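Zevier Play Kitchen with Sink and Four Burners
Smadi Toys, Enstead shop floor and online

Written by Shadi Zein
Updated 2024-05-10

I get asked about this play kitchen more than anything else in the shop, so I've finally sat down to write it a proper page instead of answering the same emails over and over. We've had a Zevier set up by the front window since February and it has been cooked on, leaned on and fought over by pretty much every child in Enstead. Mine included!

The short version is that it's a good, solid benchtop with a decent sink, and it works best for kids who like to have all their bits and pieces out at once. If yours prefers shutting things away in cupboards and opening them again seventeen times, have a look at the Droltia further down our kitchens page, which has more doors and less bench.

The benchtop

It's white with small grey speckles, and I'm very fond of it. Most of the toy kitchens we've sold over the years had a plain coloured top, and every texta mark and crumb showed up from the other side of the room. The speckle is much more forgiving. I wipe ours down at closing with a damp cloth and a drop of dish soap and that's the whole routine. For texta I go over it with a bit of bicarb on the cloth, gently, and I haven't had one beat me yet (touch wood).

There's room along the back for a row of veg, and room beside the sink for utensils. My youngest sets everything out in a line before she'll start cooking, like she's on one of those telly shows, and she gets cross if you move the carrot.

The burners

Four of them, all up the one end, with grey rings. What I like is that they don't all match. You get a black spiral coil like the old electric stove at my nan's place, and you get black grates like a gas cooktop, so there's a bit of a choice to be made about where the soup goes. I've heard some very serious conversations about this. One little boy told his dad that the coil was "only for eggs" and wouldn't hear otherwise.

The control knobs are grey and sit in among the burners, which puts them within easy reach of small hands. No batteries, no lights, no sizzling noises. I know some families want the noises and I do understand, but I spend all day in the shop with it, and I'm grateful for the peace!

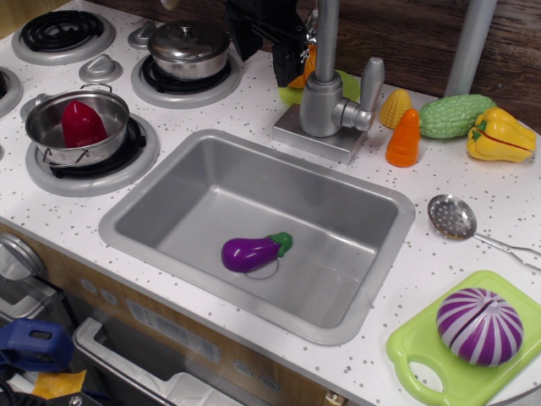
The sink and tap

The sink is my favourite part. It's properly deep, a plain grey basin with rounded corners and a flat rim, and it'll take a whole eggplant with loads of space left over. The drain is just a circle moulded into the bottom, so nothing runs away through it. If you do let them have a splash of water in there (I do at home, on the back deck, in summer), you'll be bailing it out with a cup and finishing off with a tea towel.

The tap is tall, with a curved spout and a lever handle on the side. It's for pretend only and isn't plumbed to anything. Being tall means you can get a pot underneath it without knocking it about, and with two kids at the sink that counts for a lot.

Pots, utensils and veg

We keep ours stocked from the shop's loose range, and I'd suggest doing the same at home so you can pick what your kids will really use. The things I reach for most:

Open saucepan, stainless steel, with thin wire handles on the sides. Lovely little thing. A whole red capsicum fits in it, standing up, and pretty well fills it.

Small silver pot with a domed lid and a round knob on top. The lid is the bit that goes missing, so check under the couch first.

Slotted spoon, silver. Good for fishing veg out of the sink.

Play vegetables, sold singly. The eggplant with the bright green top is the one everybody grabs, followed by the corn with its bumpy kernels. There's a carrot with a flat cut end so it'll stand up on the bench by itself, and a yellow capsicum in halves. We also have a bitter melon, bumpy and green, and I was so pleased when I found it! You hardly ever see one in a toy set, and I've had more than one grandparent pick it up and go straight into how they cook theirs.

Putting it together

It took me 59 minutes, including a cup of tea and one panel on backwards. The instructions are drawings only. Do the sink basin before you fit the tap, because you'll want to press down hard around the rim and the tap gets in your way. The tap sits on a square base plate, so line that up with the edge of the sink before you tighten it or it'll look a bit drunk forever after. You'll need a Phillips head screwdriver. I wouldn't use a drill on it, the screws are short and it's easy to overdo them.

It's a two-person job for the last bit, when the top goes on. I tried it alone and ended up wearing it.

Where to put it

Ours lives against a wall and I'd recommend that if you can manage it. Kids lean on the bench with their whole weight when they're reaching for the back row. Leave them enough space at the burner end to stand side by side, otherwise there's elbowing. A mat underneath saves your floor from dropped pots, and saves your ears too.

Delivery and returns

Free delivery within Enstead, and I usually bring it round myself after closing. Anywhere else goes by courier and takes up to 7 business days. It comes in 2 cartons and they don't always turn up together, so please don't panic if you open the first one and there's no sink in it. Give it a day, then ring me.

If something's cracked or missing, send me a photo of the part and the number off the carton, and I'll post out a replacement. Change-of-mind returns are fine as long as it hasn't been assembled. Loose veg can be swapped any time in the shop, provided it hasn't been chewed.

Spare knobs and burner rings can be ordered through me as well. They aren't listed on the site yet, so pop your order in the notes at checkout or ask at the counter next time you're in.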